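May, bench notes, equipment planning

Finally sat down with the wish list for the second arm, and it's longer than I remembered. Putting it all here so we can argue over it in one place before the request goes in. I've been through it twice with coffee and once without, and I still change my mind about the gripper every time.

What we're asking for first, which I don't think anyone will fight me on: one more arm from Himutero, same model as the one we've got. I looked at two others and they're nice, but I don't want to keep two sets of mounts, two sets of spare cables and two ways of doing the startup in the morning. Himutero says 10 weeks for delivery. I'm planning on more than that, given how long the controller took last time.

Fingers are where it gets messy. The standard pair does fine with the wide bottles. Small round stuff lying on its side is a different story, and that's most of what Zeltudside is about! I'd like 4 sets of spare fingers in the order, two standard and two narrow. The narrow ones from Gökçe come with soft pads you can peel off and replace, and a pack of 50 pads is cheap enough that I'd just buy it and stop thinking about it. I wrote to them asking whether the pads can take being wiped down with alcohol every day. No answer yet.

Bottles! We go through more of these than I budgeted for. Caps crack, labels rub off, tablets turn to dust if you knock them over enough times. My count from the supply shelf this morning was 127 including the scuffed ones, and I'd call a good part of those retired. I want the next batch to be more of a mix - more tints, more of the big frosted kind, and a few fill levels so we aren't always looking at the same little heap of tablets at the bottom.

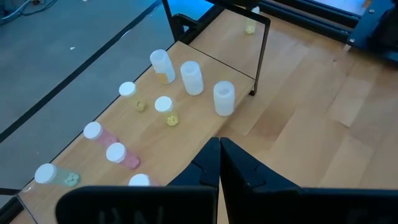
The other thing I keep going back and forth on is the wrist camera. The one we have is OK. It's small, it's light, it stays put. But the clear plastic gives it trouble, and so does anything shiny, and I can't tell yet how much of that is the camera and how much is our lighting. Before we spend real money on a better one I'd like to try a pair of diffuse lamps from Clolstead, which cost next to nothing compared with a camera. If the lamps fix half of it we've saved a big line in the budget. If they don't, we have two nice lamps.

So for now the camera goes in the "maybe" column with a question mark. I know some of you want it in the "yes" column. Come find me with numbers and I'll move it.

Mounting: a second arm needs its own mount and its own stretch of table, and I don't love the idea of both arms reaching over the same board from day one. I measured the long side after lunch. It fits if we shift the shelf, and it fits well if we shift the shelf and lose the old monitor stand (please let's lose the old monitor stand). I've added one mounting plate, a bag of bolts in the right size and a second emergency stop. The stop isn't optional, so don't anybody trim it to make the total look prettier.

Cables. I'd put in for proper cable trays, the kind that clip under the table. Also longer network cables, and a power strip with a switch you can reach without getting on your knees. Tiny money, and I'd use it every single day.

Stuff I took off the list: the conveyor (we have nothing to put on it this year), the suction gripper (fun, wrong for pill bottles lying every which way, ask me again in the fall), and the extended service plan, which cost too much for what it covers. I read the whole thing. It leaves out fingers, pads, cables and anything they call wear, so pretty much everything we've ever broken.

Order of buying, if the money comes in pieces:
Lamps and pads right away, out of the small purchases pot.
Arm, mount and emergency stop together, one request.
Spare fingers with the arm if Himutero will ship them in the same crate, otherwise after.
Bottles whenever, they come fast.
Camera, see above.

Still to do: chase Gökçe about the alcohol question. Get a written quote from Himutero, the one I have is just an email with a number in it. Ask if the Zeltudside money can cover furniture or if the trays have to come out of something else. Check the floor outlet by the door, I think it shares a breaker with the compressor and I'd rather find that out before there are two arms plugged in.

4 pm, adding: found an unopened bag of the right bolts in the bottom drawer. Crossed those off.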